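Compte rendu de la réunion du groupe « Bonnes pratiques bimanuelles »
Séance de juin, salle du premier étage et visioconférence

Présents : Tania Gamage (animation), Rezaul Dissanayake, Elisa Colombo, Iresha Wickramasinghe
En visioconférence : Manon Simard (rédaction du compte rendu)
Début de séance : 9 h 30

Tania ouvre la séance en remerciant chacun d'avoir relu la version 3 du guide avant de venir, et tout particulièrement Iresha, qui a renvoyé ses annotations alors qu'elle rentrait à peine de congé. Le compte rendu précédent est approuvé avec une petite correction : au point sur les arrêts, il fallait lire « arrêt de catégorie 1 » et non « arrêt de niveau 1 ». Manon présente ses excuses, la faute venait de ses notes, prises un peu vite ce jour-là.

1. Où en est le guide

Rezaul rappelle, pour Elisa qui rejoint le groupe, que le guide couvre les postes où deux bras partagent un même plan de travail, et qu'il s'adresse autant aux personnes qui écrivent les programmes qu'à celles qui les font tourner à l'atelier. Il remplacera les consignes éparpillées entre le classeur du projet Stallix et les fiches d'Alto, qui disaient parfois la même chose avec des mots différents et, sur la question des priorités, franchement le contraire. Le texte compte aujourd'hui 48 règles. Tout le monde convient que c'est beaucoup. Tania propose que l'on ne cherche pas à en supprimer pour le plaisir du chiffre, mais que l'on fusionne celles qui se recouvrent, et Iresha veut bien s'en charger puisqu'elle a déjà le document ouvert dans tous les sens.

Elisa demande si le guide vaut pour la simulation ou seulement pour les cellules réelles. La discussion a été longue et fort agréable, on y a passé un bon moment. Position retenue : une règle s'applique aux deux, sauf mention contraire écrite à côté de la règle. Rezaul tient beaucoup à ce point. Selon lui, les mauvaises habitudes prises en simulation (traverser une pièce parce que la détection de collision est coupée, par exemple) se retrouvent ensuite dans les trajectoires que l'on propose à l'atelier.

2. Partage de l'espace entre les deux bras

C'est le gros morceau de la matinée. La version actuelle parle d'une « zone commune » sans jamais la définir, et Iresha signale que trois lecteurs lui ont donné trois interprétations. Le groupe s'accorde sur la formulation suivante, à polir : la zone commune est le volume que les deux bras peuvent atteindre, outil compris, quelle que soit la tâche en cours. Un seul bras y descend à la fois. L'autre attend au-dessus, pince ouverte, à une hauteur d'attente déclarée dans le programme.

Manon fait remarquer que la hauteur d'attente doit tenir compte de ce qui est posé sur la table, empilements compris, et pas seulement du plateau nu. On propose 80 millimètres au-dessus du point le plus haut de l'empilement. Rezaul trouve la valeur confortable pour des blocs, peut-être un peu juste pour des pièces longues que l'on soulève par un bout et qui basculent. La valeur est adoptée comme minimum, avec obligation de la revoir dès qu'une pièce dépasse la largeur de la pince.

Elisa souhaite que l'on écrive aussi quelque chose sur le coude. On surveille volontiers les doigts et l'on oublie que le reste du bras passe au-dessus de la table, parfois très près du second robot. Accord unanime, ce sera une règle à part entière.

3. Pièces empilées et pièces en appui

Le groupe reprend ici le cas des blocs de bois, qui sert de fil rouge au guide depuis le début : une longue poutre en travers d'un bloc bas, d'autres blocs à proximité, et deux bras qui surplombent le tout. Tania apprécie ce cas parce qu'il a l'air tout simple et qu'il oblige pourtant à se poser les bonnes questions sur l'ordre des gestes.

Trois décisions en sont sorties. D'abord, on retire toujours la pièce du dessus avant celle qui la soutient, même lorsque le planificateur trouve un chemin plus court. Ensuite, avant toute prise en bout de poutre, le programme vérifie que les deux doigts peuvent descendre de part et d'autre sans toucher un bloc voisin ; si le dégagement manque d'un côté, on commence par déplacer le voisin, ou l'on choisit un autre point de prise. Enfin, une pièce isolée sur la table n'est pas réputée libre : elle figure dans la liste des obstacles jusqu'à ce qu'elle soit l'objet de la prise.
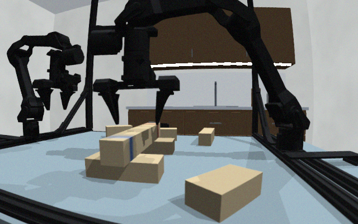 4. Ce que la simulation doit montrer

Iresha a préparé ce point avec beaucoup de soin et le groupe l'en remercie. Elle part d'un constat : plusieurs scènes livrées dans le cadre du projet Claltetti représentaient les bras et les pièces, et rien d'autre. Or le bâti, les montants et les renforts en diagonale sont précisément les choses que l'on finit par heurter. La nouvelle règle demande que tout élément fixe présent dans la cellule soit modélisé avec son volume de collision, y compris les rails en bord de table et les supports vissés près des embases.

Pour le décor de fond (murs, meubles, plans de travail), Elisa pose la question de l'utilité. Rezaul répond qu'il sert surtout aux équipes qui travaillent sur la vision, et qu'il ne faut pas le rendre obligatoire pour les autres. Le guide dira donc : décor facultatif, mais s'il est présent et à portée des bras, il compte comme obstacle. Même souplesse pour l'éclairage. Les ombres portées sont recommandées lorsque la scène sert à régler une détection, car une ombre qui tombe sur le dessus d'une pièce peut tromper la recherche de contour, et mieux vaut s'en apercevoir tôt.

Manon demande que les couleurs du plateau et des pièces soient notées dans la fiche de scène. Adopté sans discussion, ce qui mérite d'être consigné — le groupe n'en a pas l'habitude.

5. Essais et traçabilité

Rappel de la pratique actuelle chez Minami, que Tania est allée voir et dont elle est revenue très enthousiaste : chaque modification de trajectoire est rejouée au complet avant d'être transmise à l'atelier, et la personne qui relit n'est jamais celle qui a écrit. Le groupe souhaite s'en inspirer, avec une série de 18 passages consécutifs sans contact imprévu pour valider une séquence à deux bras. Un contact, même léger, remet le compteur à zéro.

Rezaul s'inquiète du temps que cela prendra pour les séquences longues. Après échange, on garde la série entière pour toute séquence nouvelle et l'on autorise une reprise partielle lorsque seule la vitesse a été réduite. Une augmentation de vitesse, elle, impose de tout refaire. Elisa note que la fiche d'essai ne comporte pas de case pour la position de départ des pièces, pourtant bien utile quand on veut comprendre un échec après coup. Elle l'ajoutera.

6. Vocabulaire

Point bref, faute de temps. On écrira partout « pince » et « doigts », « embase » plutôt que « socle », et « bras » suivi d'une lettre au lieu de gauche et droite, qui changent de sens selon le côté de la table où l'on se tient. Iresha et Manon ne sont pas d'accord sur « hauteur d'attente » contre « hauteur de garde ». On garde la première pour l'instant et l'on en reparlera.

Actions

Iresha Wickramasinghe : fusion des règles qui se recouvrent, nouvelle rédaction du chapitre sur la zone commune.
Rezaul Dissanayake : règle sur le passage du coude, exemples de prise en bout pour pièces longues.
Elisa Colombo : mise à jour de la fiche d'essai et de la fiche de scène.
Manon Simard : relecture du vocabulaire dans l'ensemble du texte.
Tania Gamage : envoi de la version consolidée aux ateliers pour avis.

La séance est levée à 12 h 10. La date de la prochaine réunion sera fixée par message, Rezaul étant en déplacement une partie de l'été.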